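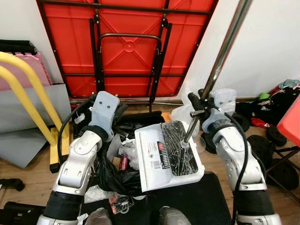 Unpacking before assembling

I have a bad habit with anything that comes in bits, and my family will tell you all about it if you let them. I rip everything open at once, get terribly excited, and then spend the evening on my knees looking for the one small part that has gone off in the wrapping. So this time I promised myself I'd go slowly - everything out on the floor first, tools fetched before I needed them, and a cup of tea within reach but not too near (I've learned that one as well).

The red folding table was the first thing to be moved. I'd had grand ideas about working on it like a sensible person, but long poles are awkward on a table and they do like to roll, so it went against the wall with its legs to the room and I stuck with the floor. The wood in there is light and rather pretty, and it marks if you so much as look at it, which is why I'm so fond of the black rubber mat. It was left over from Plirka, the little shop I used to help in, and I've knelt on it for every job since March.

Then there's the question of plastic. Clear bits, white crinkly bits, black bags that slump open and swallow things! I used to stuff it all into one sack as I went, and that is exactly how I lost a bracket from the Besteck shelf and had to wait 10 days for another. Now the packaging stays out beside me until the last piece is on, however dreadful the room looks, and I give every bag a good shake and a squeeze before it goes. Labels I keep too, tucked in the kitchen drawer with the takeaway menus from Tatlı.

As for tools, I'm not a great collector. A decent one with a handle you can find in a muddle is worth a whole case of shiny things, and blue is a good colour for that. I put it down in the middle of the mat, always, and the metal parts go next to it.

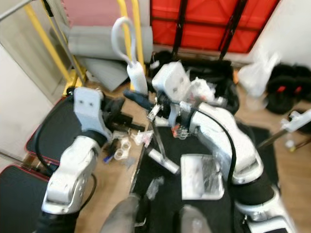
Wubit Araya wrote to say that she does it the other way round and clears each wrapper as she opens it, as otherwise she'd never see her floor again. She puts the small parts in a muffin tin, one sort to each hole, and hasn't lost a screw in 2 years. I do have a muffin tin, so I may well try it, though I'd still be shaking out the bags.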